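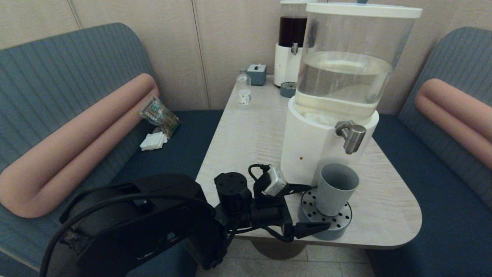 カテゴリ:キャンピングカー/冬じまい点検

冬じまい点検表とひとことメモ(2018年11月23日)

今年もこの季節が来ました! うちの車を冬のあいだ寝かせる前にやっている点検です。もともとはティーナ(Tiina Honkanenさん、前のオーナーです)にもらった手書きの紙一枚だったのに、毎年書き足していたらこんな長さになってしまいました。印は「済=終わった」「要=あとで手を入れる」「見=様子見」。ひとことメモはほぼ自分用の愚痴なので、忙しい人は印だけ見てください。

■水まわり

1 清水タンクの水抜き 【済】
全部抜いて、ふたを開けたまま二日放置。去年は半日で閉めてしまい、春に開けたときのにおいがもう……思い出したくないです。

2 蛇口とシャワーの開放 【済】
お湯側と水側、両方開けます。レバーを真ん中にしておけばいいと思っていたら、シーリ(Kinnunenさん)に「片方ずつ全開にして、最後に真ん中」と直されました。はい、その通りにしました。

3 給湯器の排水弁 【要】
開けたらぽたぽた出るだけで、勢いがない。つまようじでつついたら白いかすがぽろっと取れて、そのあとは普通に流れました。パッキンが硬くなっているので、一月のうちに注文しておくこと。

4 卓上のウォーターサーバー 【済】
車の水とは別ものなので忘れがちです。水を捨てて、貯水部分とふたを洗って、受け皿も外して洗う。受け皿の穴は水あかがたまりやすいので古い歯ブラシでこすります。カップも一緒に家へ持って帰りました。

5 排水タンクとトイレ 【済】
書くことなし。手袋は二枚重ねで。

■ガス・電気

6 ガスボンベの元栓 【済】
閉めて、ホースを外して、口にキャップ。石けん水での漏れ確認は外す前にやりました。泡は出ず。

7 ホースの交換時期 【見】
曲げてみてひびはなし。ただ印字がかすれて日付が読めないんですよね。春に点検に出すとき聞いてみます。

8 一酸化炭素警報器 【要】
テストボタンを押しても鳴かない! 電池を替えたら鳴いたけれど、音がずいぶん弱々しい。これは迷わず買い替えます。電池交換で済ませようとした去年の自分に言いたいことがたくさんある。

9 サブバッテリー 【済】
外して家の物置へ。端子に青白い粉が少し出ていたので、重曹をといたお湯で拭きました。タンヴィール(Jatoiさん)は車に積んだままソーラーで維持する派で、会うたびにこの話で長くなります。うちは木の陰に停めるので外します。

10 消火器 【済】
圧力計の針は緑の範囲。固定バンドがゆるんでいたので締め直し。

■車内

11 冷蔵庫 【済】
中を空にして、拭いて、扉は少し開けて固定。奥からジャムが一瓶出てきました。ふたに「夏」としか書いていない。どの夏だ。

12 ベンチシートのクッション 【済】
座面も背もたれも壁から離して立てかけます。裏側に湿気がこもるので、ここをさぼると春にカビとご対面です。下の収納も開けっぱなしにしておきました。

13 テーブルの脚と留め具 【要】
ぐらつきあり。ねじを増し締めしたけれど、穴のほうが少しばかになっている感じです。アウレリオ(Vallejoさん)から木工用の詰め物を分けてもらう約束をしたので、次に会ったときに。

14 天窓と窓のゴム 【見】
天窓の角に一か所、指で押すと戻りの遅いところがあります。雨のあとに触っても湿ってはいませんでした。シリコンを塗って様子見。

15 食べもの、紙もの、布もの 【済】
ネズミ対策。ティッシュの箱も全部出す。三年前にかじられたのは食料ではなく道路地図でした。

■外まわり

16 タイヤ 【済】
空気を少し高めに入れて、板の上に停車。側面の細かいひびは去年と変わらないように見えます。

17 車体下の穴 【要】
配管が通る穴のまわりに隙間を発見。鉛筆が入る太さなら小さいネズミも入るそうで、金属たわしを詰めました。見た目はひどいけれど春まではこれで!

18 サイドオーニング 【済】
完全に乾かしてから巻くこと。今回は晴れの日を待って一度広げ直しました。腕がつった。

19 カバー 【見】
風下側のひもが一本切れかけ。とりあえず結んであります。

■買うもの
・給湯器のパッキン
・一酸化炭素警報器(新品)
・カバー用のひも
・湿気取り 2個

湿気取りは月に一度見に行って、水がたまっていたら捨てます。一月は雪で行けないかもしれないので、そのときはアパレシーダ(Queirozさん)にお願い済み。鍵はいつもの場所ではなく、今年から直接渡しています。

追記:走行距離を書き忘れていました。今年走ったのは628キロ。少ない! 来年はもう少し遠くへ行きたいです。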